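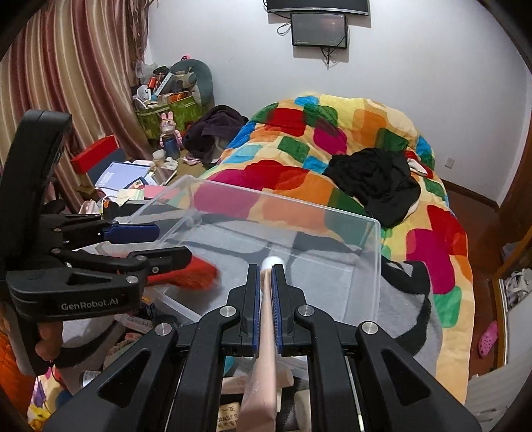 A light wooden stick with a small white ball at its tip.

The Quiet Ear Business
By Conall Ó Briain

Grita charges $55 for an ear cleaning and a cup of tea. I went in February, doubtful, and left the same. The woman next to me swore she could hear birds again. Maybe so. My own hearing seemed fine before and fine after. The brochure promises better sleep, too, and I asked how they knew. "Clients tell us," the manager said. I slept badly for 2 nights.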